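Valbona Pavlović has repaired shoes in Retumton for 16 years. She learned the trade from an uncle and took over his shop when he retired.

"Most people wait too long," she says. "They come in when the heel is gone and the shoe is leaning."

A new heel takes her less than an hour. Full soles take longer — the glue has to sit overnight.

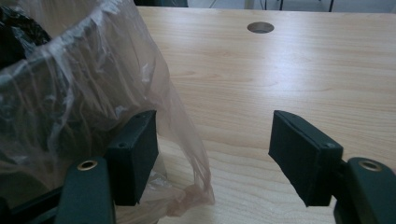

Callum MacAulay

Boots are most of her work from October on. In July it is sandal straps and the odd suitcase handle.

She still keeps a paper ledger, and the last ticket was number 3453. Asked if she would train someone, she says she would. "They'd need to like standing up."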